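Keeping a Cloth-Covered Work Table in Good Shape

I have had a cloth on my work table for most of my married life, and my mother had one on hers before that, so you will have to forgive me if I go on a bit. A good cloth saves the tabletop, hides old scratches, and makes mending and cutting a good deal more pleasant on a gray January morning.

Start by wiping the table down and letting it dry all the way. Lay the cloth loosely, smooth it from the middle out toward the edges with the flat of your hand, and only then worry about clips or tape. A print with leaves and small flowers is forgiving, I find, and little marks get lost in it.
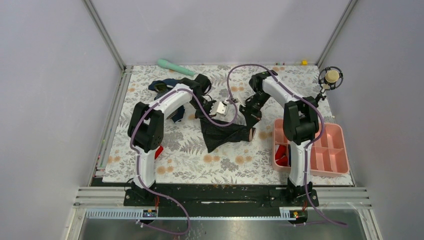 How often should a table cloth be washed if you only sew on it?

Once a month is plenty for most people, with a good shake outdoors in between. Wash it cool, and iron it while it's still a touch damp.

Now, cutting. Dark striped fabric is the one that gives people fits, because the stripes wander as soon as the cloth wrinkles. Press it first, let it cool flat, and follow one stripe with your chalk the whole way along. If the edge frays (and it will!), run a quick zigzag down it before you do anything else. I keep 4 old jar lids in my drawer to use as weights. 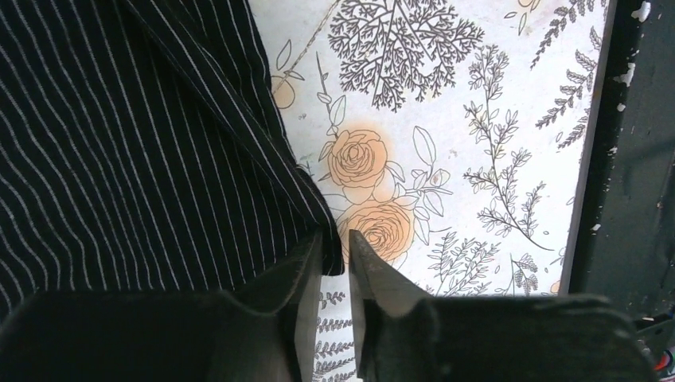
Mamta Dixit wrote in from Cakdale to say that she skips the chalk altogether and uses a sliver of dried-out hand soap, which washes away clean and never drags on a dark cloth. I tried it that same evening and I'm quite won over.

When you're done for the day, pick up your pins, brush the threads toward one corner, and give the cloth a little tug to straighten it for next time. 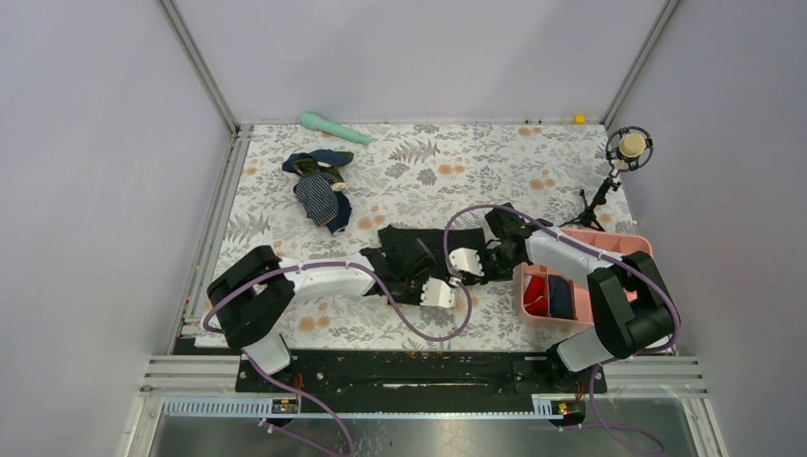
Leaf and blossom print on the tabletop, with plain panels on three sides.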